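Nevov Sunshade Controller
Installation and Set-up Guide

Section 4: Choosing a location and setting daylight levels

4.1 Before you begin

The controller opens and closes motorized curtains according to the light reaching its sensor. Complete Section 3 (motor and track wiring) before starting this section. The track must run freely by hand over its full length.

Direct sun at a low angle can fall in bands between window posts. Take all readings on the surface where people will work, and take them at the time of day when glare is worst.
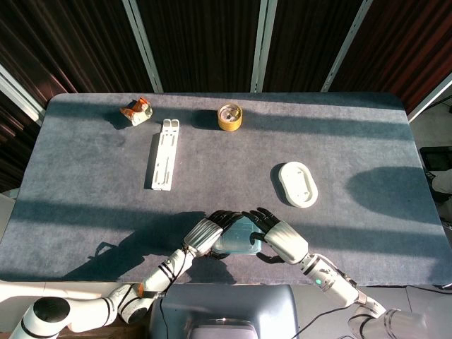
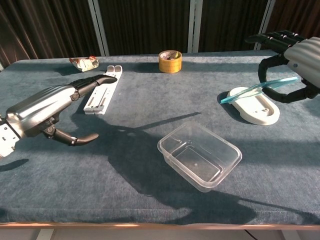

Cloth-covered table in sunlight.

4.2 Choosing the sensor position

The sensor measures light from a cone directly in front of its lens. It does not average light over the room. A sensor placed in a narrow strip of sun will report full sun even if most of the work surface is in shade, and the reverse is also true.

1. Stand at the work surface and note where the sun enters the room.
2. Select a wall or ceiling position that faces the window side and has a clear line of sight to the work surface.
3. Keep the sensor at least 20 inches from any lamp.
4. Keep the sensor out of the path of the curtain. Open and close the curtain by hand once and check that the fabric does not pass in front of the lens.
5. Hold the sensor in the chosen position with removable tape. Do not drill yet.
6. Leave the sensor taped for one full day of normal use, then go to 4.3.

Note: Matte fabric such as felt returns less light than a painted or glass top. If the table covering is changed later, repeat the calibration in 4.4.

Caution: Do not mount the sensor on the glass. Surface temperature behind a closed curtain can exceed the sensor's rated limit of 104 °F.

4.3 Mounting the sensor

1. Switch off power to the controller at the wall.
2. Mark the two screw positions through the holes in the base plate.
3. Check for pipes and cables behind the marked positions.
4. Drill and fit the supplied anchors.
5. Fasten the base plate. Tighten by hand only - the plate will bow if a power driver is used, and the sensor will not seat.
6. Run the sensor cable to terminals S1 and S2. Polarity does not matter.
7. Press the sensor onto the plate until both side clips engage.
8. Restore power. The status light turns amber.

If the status light stays off, check the fuse in the controller before opening the sensor. If it flashes red, the cable is open or shorted. Disconnect power and check both ends.

4.4 Calibrating the daylight levels

The controller stores two levels. The HIGH level is the point at which the curtain closes. The LOW level is the point at which it opens again. The gap between them prevents repeated movement when clouds pass.

1. Choose a clear day. Calibration in overcast weather will set the HIGH level too low.
2. Open the curtain fully.
3. Turn off all lamps in the room.
4. Press and hold SET for 3 seconds. The status light flashes green.
5. Wait until glare on the work surface reaches the point where you would normally close the curtain.
6. Press SET once. The HIGH level is stored.
7. Wait until the glare has passed. This can take several hours. The controller remains in calibration mode until a LOW level is stored or power is removed.
8. Press SET again. The LOW level is stored and the status light turns steady green.

Note: If the two levels are too close together, the light flashes amber and the LOW level is rejected. Wait for the light to drop further and press SET again.

To enter levels by number instead, connect the Stumum handheld programmer to the service port and open the Levels page. Programmers with firmware older than version 3 will display the levels but cannot change them.

4.5 Setting the delay

The delay is the time the light must stay above HIGH or below LOW before the curtain moves. The factory setting is 10 minutes.

1. Remove the front cover.
2. Turn the DELAY dial clockwise for a longer delay or counterclockwise for a shorter one.
3. Replace the cover.

The new delay takes effect at the next change in light level. A short delay is suitable for rooms with screens. In rooms with heavy lined curtains, use the factory setting or longer. Frequent movement of heavy fabric shortens belt life.

4.6 Wide openings and divided windows

Where a window is divided by posts, the curtain may be hung as one run across all the panes or as separate panels. The controller treats each motor as one zone.

For a single run, no further settings are needed. For separate panels:

1. Set the ZONE switches on each motor to a different number.
2. Connect all motors to the same control line.
3. Press ZONE on the controller until the number of the first panel is shown.
4. Repeat the procedure in 4.4 for that panel.
5. Continue with the remaining panels.

All zones share one sensor unless the Clostovbridge expansion board is fitted. With a shared sensor, set the panels to the same levels and use the delay to stagger them.

Caution: Barbu track motors draw a higher starting current than the standard motor. Do not start two of them on the same zone number.

4.7 Checking the result

1. Leave the controller in AUTO for one sunny day.
2. Confirm that the curtain closes before glare becomes a problem at the work surface.
3. Confirm that it opens again in the evening without assistance.

Curtain closes too early: the HIGH level is too low, or a reflection is reaching the sensor from a car, a neighboring window or a polished sill.

Curtain does not open: the LOW level is too low, or the closed curtain is shading the sensor. Move the sensor closer to the window side and recalibrate.

Curtain moves repeatedly: increase the delay.

Record the final sensor position and delay setting on the label inside the front cover.

Revision 2024-05-17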